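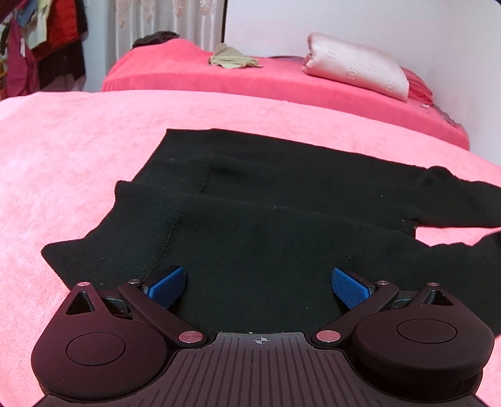 Photo attached by yurani_n

Is the Namard protection plan worth it on a dishwasher?

yurani_n
7 November 2022
Buying a Stikley dishwasher to replace the one that came with the house. Price is $565 delivered. At checkout the store wants me to add a Namard plan that covers parts and labor for years three through five. The salesman told me "the boards go on all of these." If the boards go on all of these, why am I buying one? Has anyone here made a claim and gotten a repair out of it?

bhuaranga
I had Namard on a dryer. Called in June, waited 14 days for a tech, he looked at it and said the part was on order. It came, he put it in, dryer works. So yes, they do pay. I was doing laundry at my sister's for most of that month though.

KevinC_plumbs
Plans like this are priced so that the seller wins. That's the business. Put the money in a jar and if the dishwasher dies you have a head start on the next one.

yurani_n
That's where I'm leaning. I asked the salesman what share of customers ever file and he changed the subject to rinse aid.

cuervo.y
The jar advice gets repeated in every one of these threads and I don't buy it. Who keeps a jar? I've had "appliance money" three times in my life and it went to tires. My plan paid for a control board and a drain pump on the same machine. I came out ahead.

KevinC_plumbs
You came out ahead. Good for you. Somebody wins at bingo too. Most of the dishwashers I get called out for have a clogged filter, a kinked drain hose or a bad float switch. None of that needs a plan. And read the exclusions, because "blockage" is usually one of them.

cuervo.y
Mine had a board and a pump, as I said. Not a clog.

KevinC_plumbs
I believe you. I'm saying it's the less common call.

marisol_v
Before anybody pays for anything, ask for the full terms in writing, the long one and not the glossy card at the register. Things I'd want to see:

who decides repair or replace
whether they knock off depreciation if they replace
the service fee per visit
what happens if no tech covers your zip code

My Farkano range had a plan with a $40 fee every time someone rang the doorbell. Three visits for one igniter. I could have bought a box of igniters.

bhuaranga
No visit fee on mine. Maybe it depends on the store?

marisol_v
Could be. Or it depends on the year you signed. That's my whole problem with them, you can't compare two plans with the same name.

yurani_n
OK, I went back and got the terms. It runs to 38 pages. Page two says they "may at their discretion" replace with a unit of similar features, less claims paid. So if they pay for one repair and then the machine dies, the first repair comes out of my replacement. Am I reading that right?

marisol_v
You're reading it right. There's normally a cap too, look for "limit of liability."

yurani_n
Found it. The cap is the purchase price, before tax.

cuervo.y
Well, that seems fair to me. You wouldn't expect them to pay out more than you spent.

KevinC_plumbs
Fair, sure. But the price of a new one in year five won't be what she's paying now – and she still owes for haul-away and hookup.

rengifo_repairs
Small shop owner here, so weigh that however you like. We stopped taking plan work. They paid late and argued over every invoice. When customers wait weeks for a tech, that's part of why. The Stikley machines are all right, by the way. Door springs are the weak spot and they're cheap. I've replaced some boards, but I wouldn't say they "all" go.

yurani_n
Do you think I should pay with a card that adds a year to the manufacturer warranty? Mine claims to.

rengifo_repairs
Check that it still does. A lot of cards dropped that benefit and left the old page up.

yurani_n
Called. They dropped it. Of course they did.

bhuaranga
Lol

yurani_n
Skipping the plan. I'm not convinced about the jar either, but I'd sooner lose the money to tires than to page two. Going to clean the filter every month and see how long it lasts.

cuervo.y
Come back and tell us in year four.

KevinC_plumbs
And check that drain hose after they push the machine in. Installers kink them all the time.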